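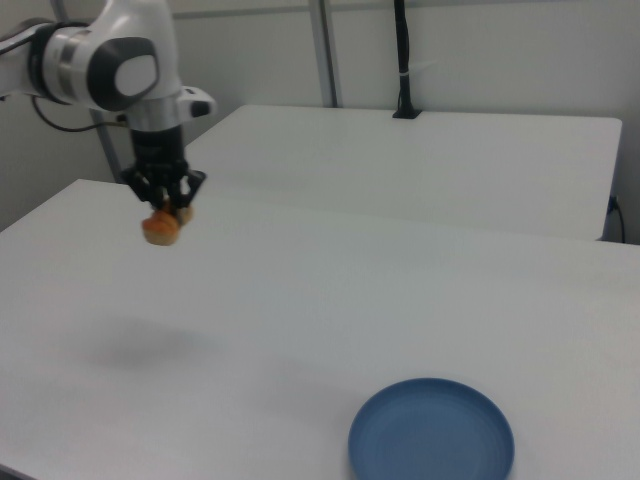
Reading the small print on a savings account

When Nyokabi Waweru moved her savings to Zolten, a regional building society, she expected the advertised rate to last. The rate included a bonus that ended in November, and the letter announcing the change arrived while she was abroad. By the time she opened it, her balance had been earning the lower rate for 60 days.

Her case is an ordinary one. Savings accounts with an introductory bonus remain popular, and the terms are set out in the summary that every applicant receives. Few customers return to that page once the account is open.

Aiguo Su, who advises members of the Clinar savings association, recommends noting the end date of any bonus on the day the account is opened. He also asks members to check how withdrawals are treated. Some accounts allow 2 withdrawals a year and reduce the rate for the remainder of the term if a third is made. Others require written notice, and charge lost interest to those who cannot wait.

Minimum balances deserve the same attention. At Rilero, the standard account pays its full rate only on balances above 1,000 pounds. A customer who dips below that figure for a single day receives the basic rate for the whole month – a rule that appears on the second page of the terms.

Eftychia Andreadis, a retired schoolteacher, keeps her accounts in a plain notebook, with one line for each: the rate, the date it changes and the telephone number of the branch. Last year she found that an old account at Fragkou had been closed to new customers and was paying almost nothing. Transferring the money to the society's current account for savers took one visit and brought her a further 144 pounds in interest over the year.

Societies are generally willing to explain their terms in person, and branch staff can print a full list of the accounts on offer, including those no longer advertised. Fragkou will publish its revised rates on 16th July. Existing customers will be notified by post, and those who have changed address should inform their branch before that date.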